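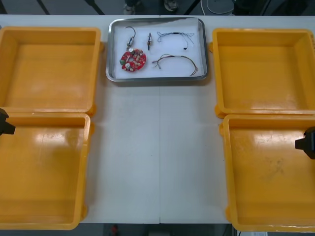
Sorting Small Parts with Two Arms: Gallery of the Autumn Project

December 13, 2024
By Sylvain Jacquet

Steel tray in the middle, yellow trays on both sides, one gripper coming from the left and one from the right. This is the table our student club has worked on since the beginning of the school year. The round red board, the small silver motor, the metal connector piece and the two sets of wires are the parts which the arms must learn to pick up and put away.

We called the project Kinov. It is the second project of the club with two arms, and the first one in which the students wrote all the task sheets by themselves. I am the teacher who opens the room and orders the parts, so I write this page for the parents and for the former members who asked me how it is going.

The task

The rule is simple to say. A student lays the parts on the white sheet in the steel tray, then steps back. The left arm may use only the left trays, and the right arm may use only the right trays. When a part lies near the middle, the team must decide before the start which arm will take it. In the first weeks the two teams did not agree on this point, and the discussions were long. Now it is written on the task sheet, and the sheet is signed by both teams before each session.

A run is counted as good when every part is in a yellow tray and no part has fallen on the table. Until today we have 127 runs in the notebook, and 57 of them are good. I think this is an honest result for a first term. Many of the bad runs come from the wires.

About the wires

The motor was the favorite of everybody at the beginning, because it has a clear shape and the students could guess where to close the fingers. The wires are another matter. A wire does not stay in the place where you put it, and when the gripper takes one end, the other end goes where it wants. The team on the right side tried three ways to do it: to take the wire near the connector, to take it in the middle, and to push it first against the rim of the tray. The middle is the best for the thin bundle. For the harness with many colors, they prefer the connector, but they are still not sure.

The round board gave us a different problem. If it is taken too flat, the fingers slide on it. One student proposed to go from the side, with a small turn of the wrist at the end -- this works better, although it is slow.

The white sheet

At first we put the parts directly in the steel tray. The metal is shiny and the students had difficulty to see the thin wires well when they prepared a run. The sheet helped a lot, and it costs almost nothing. We change it when it becomes dirty or when it has moved too much under the parts.

How we share the work

Each session has one student at the notebook, one at the stop button and one for the parts. They change places after every few runs. The person at the notebook must write also the bad runs, with a short reason. I insisted on this, and some of them found it boring, but in December they read the old pages again and saw that the same mistake came back many times on the same side. They corrected it in one afternoon.

What comes next

After the holidays we will begin the second task, in which the parts go back from the yellow trays to the steel tray, each one in its own place on a drawing. The students want also to close the yellow cases with the two arms together. I told them that it is difficult. They have already made the first task sheet for it -- I have it on my desk and I must read it before the next session.

New members are welcome in January. It is not necessary to know programming, but you must be able to write clearly in the notebook.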